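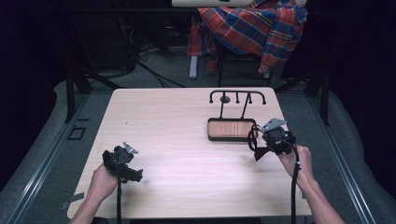 COMMUNITY NEWS

Girnmont workshop members build their own pair of hand-held grippers

Members of the Mastska shared workshop in Girnmont are very pleased to announce that their home-built gripper project, Kavlow, is ready for other people to try. It has taken 16 months of evenings, a great many cups of tea and a budget of £2000, and we would love to show you how it all went together.

Kavlow is a pair of black grippers, one for each hand, with an angled metal plate on top and a cable running back from each. The small rack with hooks is a favourite for practice at the table, and newcomers are welcome to have a go at it.

"I started on this at my kitchen table and quickly ran out of kitchen," said Dorin Pîrvu, who began the project. "Having a proper bench and good company made all the difference - and I got my kitchen back!"

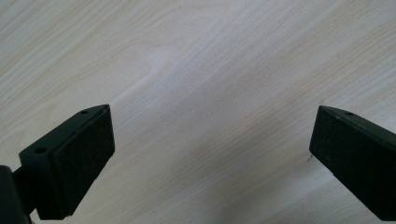 Getting the fingers right

Each finger has an angled top and a textured pad on its inner face. Panagiotis Chrysikopoulos drew the shape and redrew it 20 times before everyone was happy - his notes and drawings will be free to download from September, together with the full parts list.

To book a place at an open evening, please ask for Dorin at the Mastska front desk. Doors open at 7pm.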